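The long way round to a decent lunch

I gave up bought sandwiches in December, which is a daft month to give up anything. I'd been spending a small fortune at the Plodeck arcade, always on the same limp egg and cress, always eaten over my keyboard. So I made myself a rule – lunch from home, eaten at a table, with the phone in a drawer.

The first 2 weeks were grim. I made a vat of lentil soup and hated it by day four (I still can't look at a lentil). Then a colleague lent me her old Hivia flask and everything perked up!
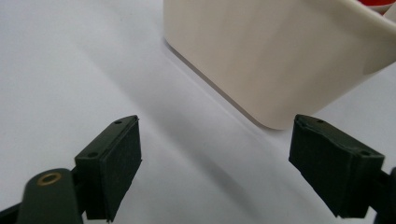
A cream container at the far side of a white tabletop.

Leftovers, it seems, are the whole trick. Cook double at night, box it up before you sit down, and the morning looks after itself. I do a chickpea stew, a sort of fried rice, and a potato salad with far too much mustard. Cold roast carrots are lovely. Cold courgettes are a crime.

I also had to learn to stop. The café on Amundsen Street will let you bring your own food if you buy a tea, and 18 minutes there does me more good than an hour of nibbling at my desk. I've started reading novels again – proper fat ones, with maps in the front.
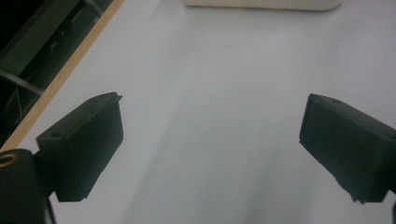
White tabletop, seen close up.

My one weakness is the little Vutero grocery by the station, where I go in for rice and come out with noodles, pickles and some sort of sweet I can't name. I allow myself 4 new things a month. I've broken that rule every month so far, and the cupboard door no longer shuts.
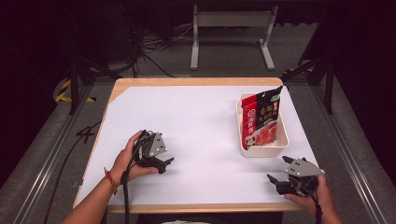

Three lunches to start you off

Noodles with peanut butter, soy and lime. Last night's rice with a fried egg and anything pickled. Cheese and apple in a decent roll, wrapped in paper and eaten outdoors if it's dry.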